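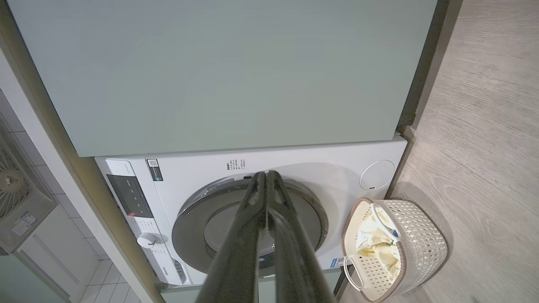

扎克赛德洗衣臂(英文名:Zarkside)是一个由个人爱好者在家中和共享工坊里制作的家务机械臂项目,用途是操作滚筒洗衣机:开门、取放衣物、转动程序旋钮。项目由查明达·布延(Chaminda Bhuiyan)发起,杜尚·伊雷什(Dušan Jireš)负责夹爪和腕部的机械设计。大部分零件在斯汤维尔(Stunville)共享工坊加工,装配和调试在布延家中进行。图纸、固件和装配说明以开放许可发布,目前没有成品销售。

名称
“扎克赛德”原是布延给家里一台旧电脑起的主机名,最早的控制程序在这台电脑上运行,名字后来沿用到整个项目。中文爱好者一般称“洗衣臂”,也有人直接写作 ZK。固件仓库里仍能见到早期的缩写 zks,两者指同一套代码。

历史
布延最初想做的是一台能把衣服从洗衣篮放进滚筒的固定装置。第一版用角铝搭成龙门架,横跨在洗衣机前面,占掉了整条过道,洗衣机门打开后会碰到立柱,只用了一个冬天就拆掉了。拆下的直线导轨后来改作工坊里一台小型切割机的横轴。

第二版改为装在移动底座上的关节臂。关节减速器起初用打印的摆线盘,间隙偏大,手臂伸直后末端晃动明显,夹爪常常在门圈上滑过去。伊雷什在共享工坊看到这台样机,提出先改腕部再改大臂,并接手了夹爪的设计。他的理由是大臂的误差可以用腕部相机修正,腕部自身的间隙则没有办法修正。

此后的版本保留了移动底座,肩部和肘部换成成品谐波减速器,腕部仍由工坊自制。2022年4月6日,项目公开了首个完整的图纸包,内含装配图、线束图和物料清单。次年1月发布的修订版更换了腕部轴承座,并改正了线束图中两处接反的插头。

机械结构
洗衣臂由底座、立柱、大臂、小臂、腕部和夹爪组成。底座是四轮矩形平台,前面两个为驱动轮,后面两个为万向轮。电池放在平台最低处兼作配重,立柱固定在平台偏后的位置,以抵消手臂前伸时的倾覆力矩。

滚筒洗衣机的门较低,嵌在橱柜下面时上方又有柜板遮挡,手臂不能从正上方下探。因此肩部关节装得不高,小臂可以基本保持水平前伸,从柜板下方进入。设计文件把这种姿态称为“平伸位”,开门和取衣的动作都从这一姿态开始。

腕部有俯仰和旋转两个自由度。旋转轴中空,相机线和夹爪电机线都从轴心穿过。早期样机把线束绕在腕部外侧,旋转旋钮时容易勾到门边,改为中空轴后不再出现这个问题。

夹爪
夹爪为两指结构,手指为黑色,形状细长,根部宽,向指尖收窄。两指由同一个电机通过左右旋丝杆带动,对称开合。伊雷什试过三指方案,抓布料时更稳,但伸进门把手的凹槽时第三根手指没有地方放,最后仍用两指。

手指的制作经过几次改动:
一、最初的手指用普通打印材料制成,层纹与受力方向垂直,拉门时从根部断裂。
二、之后改为侧躺打印,层纹沿手指长度方向,根部加厚,并埋入一根金属销。
三、指尖内侧贴一层薄硅胶,用来增加对湿布料的摩擦。硅胶片用螺钉压条固定,磨损后可单独更换。
四、手指外侧打磨后上漆,避免粗糙的表面勾住针织物。

手指宽度是讨论最多的尺寸。手指太宽,近距离操作时会把门圈和把手一起挡住;太窄,抓起湿毛巾时布料会从两侧滑出。发布的图纸提供宽、窄两种手指,安装孔位相同,使用者可以自行选择。

传感与控制
腕部装有一个小型相机,朝向指尖。相机与夹爪刚性连接,手指始终出现在画面下方,标定时可以直接以指尖位置为参考。这种装法的缺点是手指会遮住一部分目标,手臂越靠近门,能看到的门圈越少。

控制程序的处理办法是在较远处先识别门圈,拟合圆心和半径,记下位置后再前进。前进过程中如果门圈的可见部分不足,程序不再重新拟合,只根据先前记下的位置和关节读数推算。门圈如果是镀铬的,在灯光下会有强反光,布延在程序里加入了曝光限制,画面整体偏暗,边缘反而更容易识别。

门体玻璃颜色较深,从外面不易看清滚筒内的情况。程序不通过玻璃判断滚筒里是否有衣物,只在开门之后再拍一次。

夹爪电机的电流用来估计夹持力。抓布料时电流上升缓慢,抓到硬物时上升很快,程序据此区分衣物和门把手。如果在取衣过程中电流突然升高,手臂会停下并松开手指,等待人工确认。

底座的定位依靠轮速计和腕部相机。厨房和阳台的地面材料不同,轮子打滑的程度也不同,木纹地板和瓷砖之间的接缝会使底座略微偏转。布延的做法是让底座停稳后再看一次洗衣机,以门圈位置为准修正误差,不追求行进途中的精度。

操作流程
一次完整的装衣动作分为以下几步:
底座驶到洗衣机前方的停靠点,手臂收拢。
手臂转到平伸位,相机对准洗衣机正面,识别门圈。
夹爪伸到把手一侧,手指插入把手凹槽,底座与肘部配合后退,将门拉开。
手臂转向放在机器旁边的洗衣篮,自上而下抓取衣物,移到门口后送入滚筒。
洗衣篮取空后,夹爪从外侧推门,听到锁扣声或关节电流达到设定值后停止。
夹爪闭合,以两指夹住程序旋钮,由腕部旋转到指定位置。

取衣的步骤相反。湿衣物容易缠在一起,程序每次抓取后会先抬高一点并停顿,再退出门口,以免把整团衣物拖到地上。

洗衣篮的位置对成功率影响较大。格纹或编织纹的篮壁在相机中与布料褶皱相似,早期程序曾反复去抓篮沿。后来改为先识别提手和篮沿的轮廓,再在轮廓内部寻找抓取点。提手竖起时会挡住下探路线,装配说明建议使用者把提手放到一侧。

洗衣机适配
不同型号的控制面板差别很大。旋钮有的在上方,有的在门的左侧,竖排的面板上程序名称也可能印在旋钮下方。项目不尝试通用识别文字,使用者需要自己建立一份适配文件,写明旋钮中心相对于门圈圆心的位置、各程序对应的角度,以及门把手在哪一侧。

触摸按键的适配较为困难。打印手指对电容按键没有反应,需要在指尖加一小块导电橡胶并接地。指示灯的颜色和位置也写在适配文件里,程序用它判断机器是否通电。布延提醒使用者不要撕掉机身上的标签后再标定,原因是程序会把高对比度的标签当作辅助参考点,标签变动后要重新标定一次。

洗涤剂盒目前仍由人工操作。盒盖与机身齐平的机型没有明显的着力处,手指容易打滑,伊雷什做过一个带钩的附加指尖,没有列入正式图纸。

制作与工坊
斯汤维尔共享工坊提供激光切割机、小型铣床和打印机。项目中需要铣削的零件只有腕部轴承座和立柱底板,其余板件均可激光切割。阿马拉辛哈(Amarasinghe)是工坊成员共用的一套电机驱动板设计,洗衣臂的关节驱动在此基础上改动,增加了抱闸接口。断电时抱闸自动锁住肩部和肘部,防止手臂落在敞开的门上。

物料清单分为外购件和自制件。紧固件统一为两种规格,装配时只需2把内六角扳手。图纸包共有15张装配图,其中腕部占的页数最多。按照说明,首次装配应先完成夹爪和腕部,在桌面上用台钳固定并通电试动,再连接小臂。

线束部分常被初学者低估。相机线与电机线并行时会受到干扰,表现为画面间歇性丢失。说明书要求使用屏蔽线,并在腕部中空轴两端各留一段余量。余量过短,腕部转到极限时会拉脱插头;过长则会在轴内打结。

安全
洗衣臂在有水的环境中工作,底座的电池盒采用密封结构,充电口设在远离洗衣机的一侧。底座后部设有急停按钮,按下后切断关节电源,控制电脑继续供电,以便读取日志。

项目说明要求运行时有人在场,并禁止在家中有幼儿或宠物可以进入操作区时使用。滚筒关门前必须由人查看内部。控制程序在推门动作之前会暂停,只有收到按键确认才继续,这一步骤不能在设置中关闭。

衍生版本
金德库姆(Jindcombe)是最早公开的衍生版本,取消了移动底座,将手臂装在洗衣机旁边的短导轨上。它占地较小,也省去了停靠误差的问题,但导轨需要固定在墙面或柜体上,租房者不便安装。金德库姆版使用原版夹爪,控制程序中的门圈识别部分也相同。

另有制作者把洗衣臂用于烘干机和洗碗机。洗碗机的门向下翻开,受力方向与洗衣机不同,原有的拉门程序不能直接使用。相关改动尚未合并到主仓库。

已知问题
深色衣物落在深色滚筒底部时,相机难以分辨,程序可能报告滚筒已空。布延建议使用者在取衣结束后用手摸一遍内壁。

袜子等小件衣物容易从两指之间掉落。窄手指对此有所改善,代价是抓大件时更费力。

门封胶圈的褶皱会夹住衣角。手臂拉扯时如果电流未达到阈值,胶圈可能被一起带出。修订版降低了默认阈值,误停的次数因此增加,两者之间的取舍在项目讨论区仍有不同意见。

参见
移动机械臂
末端执行器
视觉伺服
共享工坊
滚筒洗衣机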